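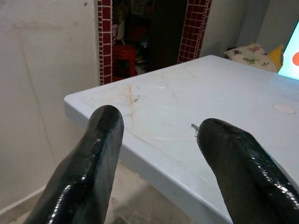

The corner that gets all the traffic, scratches included.

The pale blue table, up close

I get more mail about this table than anything else on the site, so okay, it gets a gallery of its own! It's plastic, it's a sort of washed-out blue, and I paid 35 dollars for it in June from a man named Pascual Lagos, who was clearing out his place on Echeverría and threw in a bag of clothespins (still using them).

I've tried two cleaners on the top so far. Plovach did next to nothing for the orangey-brown streaks, and Skolldale smelled so strong I had to open every window. Nandi Matlala wrote in to suggest baking soda and a soft cloth, and that's next on my list. The hairline scratches I can live with – I kind of like them.

From higher up it's a pretty handsome thing, I think. One rounded corner sits close to the wall, the TV is off past the other side, and toward the near corner there are those molded triangles and ridges I keep getting asked about. Crumbs love them, so I go over them with an old toothbrush. 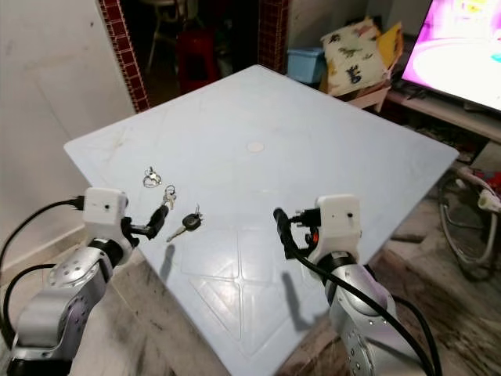
More from the house

The hallway shelves are next, as soon as I finish painting them. Two coats down, one to go!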